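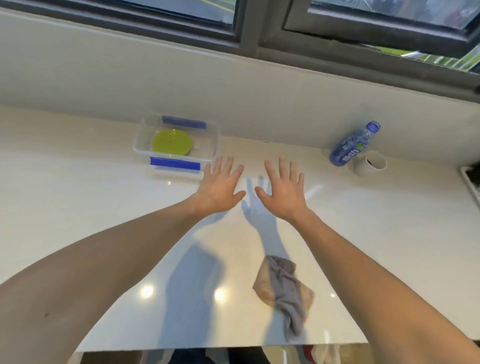
Loretta Quintanilla: Benchmark first, then fees. If the plan is measured against a 60/40 blend, the private credit sleeve will look good in any year bonds do badly, and that says very little about the manager.

Home | Forums | Plans & Trustees | Fixed Income | Search | Log in

Re: Luvcombe pension plan moving bonds into private credit

E_Obura
The blend is what the board adopted in November. I don't like it either. The proposal moves 5 percent of plan assets out of investment-grade bonds and into the Bandberg direct lending fund. The plan has 1,304 participants, more than half of them already drawing benefits. My question was narrower: does the liquidity schedule work for a plan this mature?

grube_r
What are the redemption terms? Quarterly with a gate, or closed-end?

E_Obura
Closed-end. Seven years plus two one-year extensions at the manager's option. Capital is called over the first three.

grube_r
Then there is no liquidity schedule. You have a commitment and a distribution forecast, and the forecast isn't binding on anyone. Model it with zero distributions through year five and see if the remaining bonds still cover benefit payments. If they do, the allocation is survivable. Whether it is worth having is a separate matter.

D. Frerichs
I'd push back on that. Direct loans pay cash interest, and most of these funds pass income through from the first year. Zero through year five describes a buyout fund. Using it here will make you reject something on a risk it doesn't carry.

grube_r
Most do. Does this one? Check for a recycling provision. If the manager can reinvest interest during the investment period, the income stays in the fund.

E_Obura
Section 8 of the draft agreement allows recycling of principal and "other proceeds" for 36 months. Interest isn't named separately.

grube_r
"Other proceeds" covers interest unless the definitions page takes it out. Have counsel ask for the carve-out in writing.

D. Frerichs
Fair. I would still not go to zero. Half the stated coupon is a reasonable stress.

Sachiko Onishi
Posted 20 March 2025
Two points on price. The quoted spread is 627 basis points over the base rate, before fees. Management fee is charged on committed capital or on invested capital? On a three-year call schedule the difference is large. Second, is there fund-level leverage? A spread that wide on senior loans usually has some borrowing behind it.

E_Obura
Committed. Leverage permitted up to 50 percent of net asset value. Meinecke, our consultant, calls it "modest."

Loretta Quintanilla
It's modest next to a listed lending company. Next to the bond portfolio it replaces, which has none, it is a change in the risk class of the money. The consultant should show the net return unlevered — same loans, same fees, no borrowing — and compare that with a high-yield index. I've seen the gap shrink to almost nothing.

D. Frerichs
High yield is marked daily and sells off with equities. Private loans don't swing like that, and a plan with a smoothing formula gets some value from it.

Loretta Quintanilla
They don't swing because they're appraised once a quarter. The borrowers are in the same economy. I wouldn't pay a fee on commitments for slower reporting.

D. Frerichs
We'll disagree there. Lower reported volatility affects the contribution rate, and the employer pays that in real dollars.

Sachiko Onishi
Ask for the Fovunard fund comparison too, if Meinecke covers it. Similar loan size, fee on invested capital.

E_Obura
Requested both, plus the unlevered figures. The vote has moved to the next meeting. I ran the cash flow with no distributions through year five and benefits are covered, but the bond sleeve falls below its policy minimum in year four. At half coupon it stays just above.

grube_r
Then the policy minimum is the document to read before you vote.

14 replies | 3 shares | Report thread
Contact | Terms of use | Back to top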